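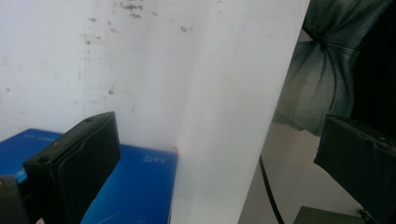
2 min read

Splatters on a white wall drive me mad, and I've tried just about everything on mine! What works best (on ordinary matt paint, anyway) is going gently. Brush off anything dry first with a soft brush, then dab with a barely damp cloth and one drop of washing-up liquid. Don't scrub or you'll get a shiny patch, and I've got two of those by the back door to prove it. Brown marks that keep coming back want a coat of stain block before you paint. My mate Delyth props a big sheet of card up behind her messy jobs now, and I've started doing the same.

© Durnivska | Contact | Back to top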